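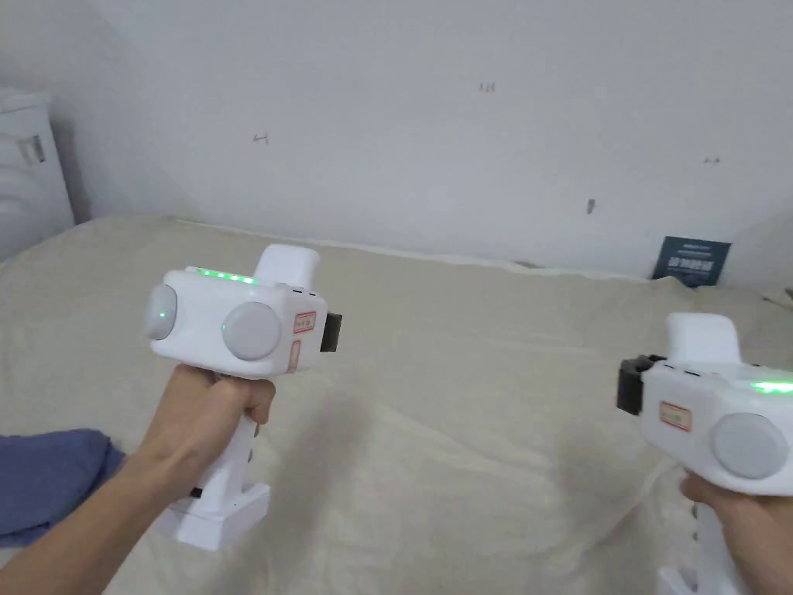

Section 4: Fish Counter Setup

Drelton Stream Counter, Owner's Guide

The counter logs fish passing through a culvert or ladder. The sales sheet calls it a census. Treat it as a tally with opinions.

4.1 Placing the sensor bar

1. Pick a stretch with steady flow and no eddy. Fish that loiter get counted every time they turn around.
2. Bolt the bar to the upstream lip of the culvert, cable side toward the bank.
3. Run the cable through the supplied sleeve and leave a hand's width of slack at the clamp.
4. Connect the logger and wait for the double beep.

CAUTION: Do not wade in to fit the bar during high water. Check the gauge first, then check it again at the site.

4.2 Setting the size filter

1. Open Filters and choose Species Group.
2. Ignore the "Auto" setting until you have a week of hand counts to hold it against.
3. Enter the smallest fish length you want logged.
4. Press Save twice. The first press only closes the menu.

NOTE: Auto was tuned on hatchery trout. On our test creek it logged 3,579 passes in a month when Solène Lefèvre's trap box held 722 fish. Some of those were leaves. We can't say how many.

4.3 Before you send numbers to anyone

1. Download the raw log as well as the summary.
2. Throw out any hour with more than 223 passes unless someone was standing there to see it.
3. Write down the gaps. The logger fills a dead battery period with an average and does not mark it.

NOTE: A rising count does not prove that a stocking plan or a closure worked. If an agency report says it does, ask for the raw log.

The memory holds 1,000 hours. After that, the oldest records are overwritten without warning.

For battery replacement, see Section 6.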